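Vodura Neighborhood Landmarks Map, folding edition
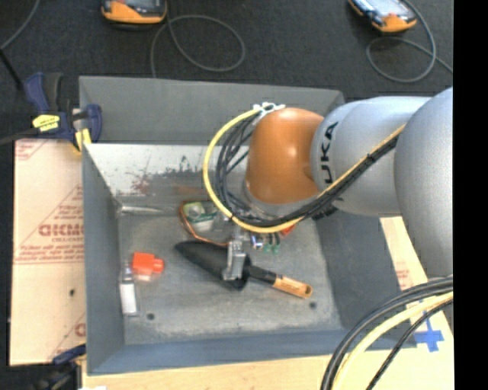
Robot arm with a garden trowel in its gripper.

I used this map for most of September, walking the older streets east of the reservoir. It lists 138 sites: boundary stones, horse troughs, stairways, a few big trees and the old Kurtuluş Bakery building. Each gets a number, a street address and two or three lines of history.

The addresses are good. I found one mistake, site 41, which is placed on the wrong side of the alley. The history notes are thinner. The trolley turnaround has no dates at all, and the plat names are left out, so you can't tell which developer laid out which blocks.

Printing is clear at a scale of 1 inch to 400 feet. The paper is coated and held up in my coat pocket, though the center fold has started to whiten. Contour lines would have helped on the stairway walks.

The older Cimow guide has better stories but no usable map. I carry both.

Four stars out of five.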